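Pritbridge Brings Back the Small Wooden Box With a Drawer

PRITBRIDGE, September 13, 2022 - Astier, maker of small furniture for people who have run out of room for large furniture, is adding a one-drawer tabletop box to its fall line. 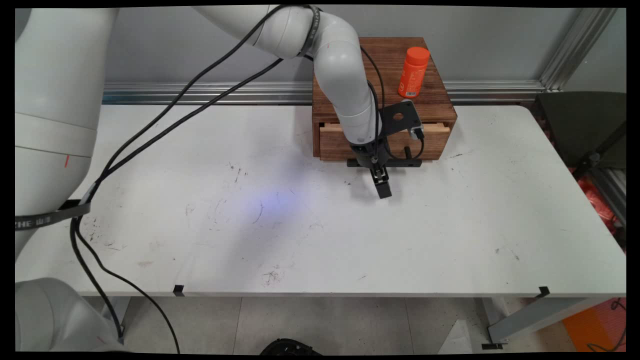 The Astier one-drawer box in dark reddish-brown stain, drawer slightly open.

The box holds whatever you put in it. Astier has tested this claim on keys, stamps, spare buttons, takeout menus and the small hex wrenches that come with other companies' furniture, and is prepared to stand by it.

The design goes back to 1883, when the Pritbridge workshop sold a box much like it to shopkeepers who wanted somewhere to keep string. The string market has softened. The need for a drawer has held up well, and Astier has been getting letters on the subject for years, some of them quite firm.

The outside is stained a dark reddish brown that lets the grain show. The top edge of the drawer is left unfinished, so the lighter wood appears when it is pulled open. Early visitors to the showroom asked whether this was a mistake. It was a decision, and it took two meetings.

The top of the box is flat, and customers will put things on it. Astier knows this. A bottle will stand there without complaint, as will a mug, a small plant or the mail you were planning to put in the drawer. Please use a coaster under anything that sweats.

"We looked at adding a second drawer," the company said in a statement. "Then it was a chest, and we already sell a chest."

The first run is limited to 100 boxes, of which 94 will go on sale. The other six are staying in the Pritbridge office, where they filled up within the week. The box costs $52, drawer included. It comes assembled, and there is no instruction sheet, although the warehouse did ask for one.

Boxes will be sold at the Pritbridge showroom and through Bremex stores starting in late September. Baek, which handles Astier's mail orders, will ship to customers who live too far away to come in and open and close the drawer for themselves. Returns are accepted on unused boxes. Anyone sending one back is asked to check the drawer first.

Care is simple. Dust it with a dry cloth and keep it away from radiators. If the drawer starts to stick, rub a little candle wax along the runners. If it still sticks, take something out of it.

A larger version, long enough for a ruler, is under discussion for next year. The meetings have already started.

About Astier
Astier makes boxes, stools, shelves and one chest at its workshop in Pritbridge. Its furniture is sold through Bremex stores and by mail through Baek.

Press contact
Astier Press Office, Pritbridge
Sample boxes are available to reviewers on loan. We would like them back.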